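Okay, I promised a few of you the story of the week our right arm kept going limp, and I finally have tea and a free evening, so settle in. It's a bit long, sorry in advance!

For anyone new: I look after a small two-arm bench at Utomden. We work on soft, floppy stuff, mostly bags and clothes. Backpacks are my favorite and also the reason I have gray hair.

So one afternoon the right arm simply let go. Mid-task, no warning, every joint slack, and down it came onto the bench. The left arm carried on pulling like nothing had happened. I hit the stop, checked my fingers (all present), and restarted. It ran fine for 36 episodes and then did it again.

I blamed the software, because I always blame the software. Duván Lozano very kindly spent two evenings reading logs with me. We had 2,878 lines from that one session and the only useful thing in them was that the servos stopped answering from the wrist outward first, then all the rest a moment later.
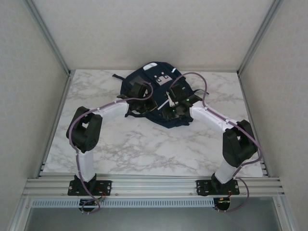

Wrist first was the clue, and I walked right past it. I swapped a servo. I swapped the power supply. I apologized to the power supply and put the old one back. Still dropping out, up to seven times a day by then, and only ever on backpack runs — never on towels, which made me feel I was losing my mind a little.

Then Ifeoma Ajayi came by to borrow a hex key, watched one run, and asked why the cable went so tight when the wrist rolled over. Well. Towels hardly need that roll. Backpacks need it constantly.

We powered down and I wiggled the connector at the wrist, and there it was, one pin backed halfway out of its housing. I'd left too little slack when I rerouted that cable in March, and every big roll had been tugging on it since. Completely my doing!

The fix took less time than making the tea. New connector, a longer loop, and a tie moved farther from the joint so the bend happens where it should. 250 runs since then and it hasn't dropped out once, knock on wood.

The part that still bothers me is the left arm. If one side loses its servos, the other has no business continuing, and ours did, with my hand a foot away. So now a missed reply from either arm stops both, and we tested it by pulling the plug on each side in turn (with everybody standing well back, thank you Desmond Lyons for insisting).

If you run a pair like this, please go try that test before you trust yours. And roll the wrist all the way both directions with the power off while you watch the cable, it takes a minute.

Photos of the sad little pin tomorrow if I can find where I put it.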